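Mon 31 January

Hard water, part two: the descaling schedule

The first post on this subject covered why our kettle died. This one is the schedule I settled on afterward, plus the reasoning, for the people who wrote in asking for it.

Background for new readers. Our house is on the Gullow supply, which comes out of limestone and is hard all year. The building has no softener. I looked at installing one and decided against it: the only place it would fit is under the stairs, where the drain run would have to go uphill. So the scale is going to form, and the job is to remove it before it gets thick enough to matter.

Scale is mostly calcium carbonate. It comes out of solution when water is heated or when it evaporates, so you find it in two kinds of places. Heated parts get a dense layer that sticks to metal and slows heat transfer. Surfaces that get wet and dry off in open air get a thinner, chalky film. The two respond to the same acid but on very different timescales, and treating them as one problem is how I wasted most of last May.

For the acid I use plain citric acid, bought as a powder. Vinegar works, but it is weaker for the volume, it smells, and it is harder on some rubber seals. My standard solution is 50 grams in a liter of warm water. Do not boil citric acid in hard water. Above a certain temperature it can form calcium citrate, which is less soluble and leaves you with a second deposit on top of the first. I did this to the old kettle twice before I read up on it. Warm from the tap is enough.

Kettle. Every two weeks. Fill to cover the element plate with standard solution, leave for 30 minutes, empty, rinse, boil once with clean water and throw that away. If there are still patches, repeat. Scraping is a mistake, as it scratches the plate and the next layer grips better.

Coffee machine. Every four weeks, following the manual's own cycle. Ours is an old Rebane with a descale program that takes far too long, and I run it anyway. Kaja Šimkus emailed to say she skips the second rinse on hers and has had no trouble. I tried that and could taste it.

Shower head. Unscrew it and put it in a bowl of solution overnight. Check the rubber nozzles by pushing each one with a thumb; they should flex and shed any crust. The hose washer should be looked at while it's off. Mine was flattened and had been dripping down the back of the fitting, which explained the stain I had been blaming on the grout.

Faucet aerators. Same bowl, same night. Note the order of the parts as they come out. There is a mesh, a plastic insert and a washer, and the insert only works one way up.

Flat surfaces. Here the film is thin and the acid works in minutes, so soaking is pointless. Wring a cloth out in the solution, wipe, wait, wipe again with clean water, then dry. The drying step is the one that counts. Leaving rinse water to evaporate puts back a little of what you just removed. Keep acid off marble, limestone and terrazzo entirely, and test any enamel in a corner first.
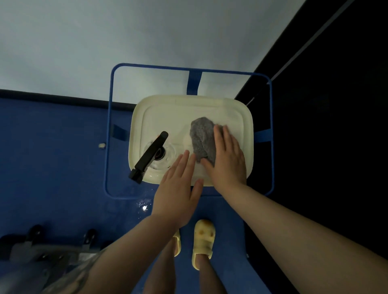 Cloth on a flat surface. Work out to the rim and along the groove.

Cloth choice matters less than I expected. I compared a Vundeck microfiber with cut-up T-shirt cotton on the same tap over several weeks and could not tell the results apart. The microfiber dries faster on the rail. The cotton is free. Either one should be washed without fabric softener, which leaves a coating that smears.

On cost: the citric acid comes in a tub that outlasts my interest in keeping records of it. I did log the kettle's boil time for a while, on a full fill from cold. The worst reading before descaling was 644 seconds, which even for that kettle was absurd, and it was the reading that made me start the schedule.

Jurgita Avotiņš asked whether the magnetic clamp devices do anything. I had a Tranar clamp on the incoming pipe for a winter. The kettle scaled at the same rate by eye, and I did not run a control, so take that for what it is. It is off the pipe now and holding a shopping list to the fridge.

Next post will be the washing machine, once I have worked out how to get the lower panel back on.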